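Search this site
Search

Open morning at Furkton Savings, Bostby branch

Tuesday, got there late, parking hopeless. Missed the welcome and most of the coffee. Quick notes while I still have them.

Furkton is one of the last mutuals in this part of the state. Depositors own it, no stock, no outside shareholders. They opened the back offices for a morning and let people wander through in groups. Ours was too big for the loan department, so half of us stood in the hall.

Numbers I wrote down: 1,240 mortgages on the books, all kept in house. None sold on. The loan officer was proud of that and said so twice. Average branch customer has been there a long time — she didn't have the figure and wouldn't guess.

Then the vault. Smaller than I expected. 108 deposit boxes, a waiting list for the large ones. Door made by a firm called Vondráček, long gone. Kids loved the door.

Best part was the Q&A with Robel Workneh, who runs lending. Somebody asked straight out whether Furkton would merge with Mornby. He said there had been a converstation, two years back, and the board said no. Would they say no again? He said he has one vote. People laughed but it wasn't really an answer.

I asked about commercial real estate. About 40 loans, mostly local storefronts, two he is "watching." Wouldn't say which. Fair enough.

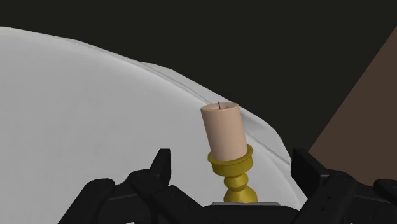 By Merle Harawira | Local Business

Upstairs they had the old passbooks out, and a ledger from when the bank was one room over a feed store. Handwriting you could actualy read. A man behind me found his grandfather's name and went quiet.

Not so good: the talk on online banking. Slides too small, sound kept dropping, left after ten minutes. Also no one from the board on the floor that I could find, and that's who members wanted to talk to.

Next one is in July, evening this time. Go early, park behind the library.

3 comments
Share 17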